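Sports Kit Reuse at Breltstead College: Report on a Student Project

Submitted 2026-06-05

1. Introduction

This report sets out the findings of a student project on what becomes of school and club sports clothing once it is outgrown or replaced. The work was carried out in the town of Breltstead during the spring term. It covers football, netball and athletics kit, and leaves out footwear, which is collected under a separate scheme.
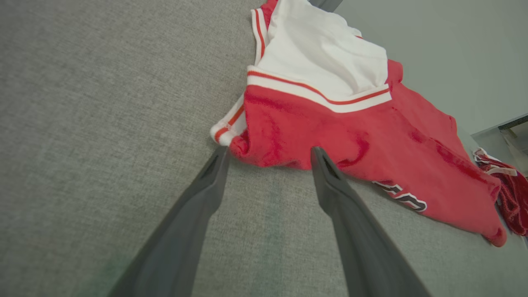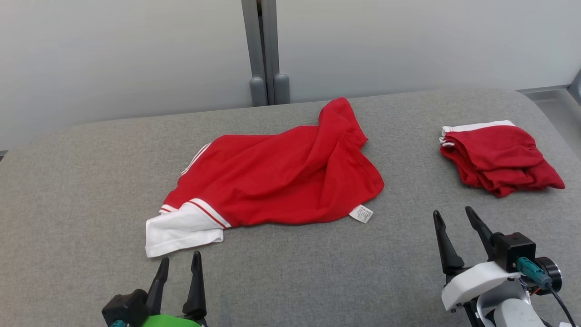
Red garments on grey fabric.

2. Background

Most teams in Breltstead change their kit every two or three seasons. A change of sponsor or club badge often makes a full set unusable for matches, even where the cloth is sound. Families told us that they keep old shirts for sleeping in, for decorating or for younger children, and that the rest goes into general waste. The nearest textile bank is at Nerska Road, on the far side of the ring road, and is hard to reach without a car.

3. Method

A printed questionnaire was given to 200 households through form tutors and two local clubs. Of these, 136 were returned in time to be used. The questionnaire asked what kit was held at home, whether it was still worn, and how the household would prefer to pass it on. We also visited the Zamora Street charity shop and spoke to staff there about the sorting of donated sportswear.

4. Findings

Households reported almost 800 items of sports clothing between them. Shirts were the most common item, followed by shorts and then tracksuit tops. Many of the shirts carried a printed name or number, and the charity shop confirmed that these are difficult to sell. Plain shorts and training tops sell well, particularly in late summer.

Respondents were willing to donate, but few would make a special journey. A collection point at school was the preferred choice in both the lower and upper years. Several parents asked that kit be offered to other families first, before going to a shop.

5. Trial collection

A trial was held in the Clestus Hall foyer over 10 school days. Items were checked for holes, broken elastic and missing labels, then sorted by size. Unlabelled items were placed in a mixed rail, which proved slow to clear. Washing was left to the donor.

6. Recommendations

The college should hold a kit exchange each December, when winter fixtures pause. Clubs ordering new kit should be asked to consider removable names. Size labels should be left in place, and a short notice to this effect should be added to the kit list sent to new families.

7. Limits of the study

The questionnaire reached only households with a child at the college or in one of the two clubs. Adult teams were not included and may hold larger stocks.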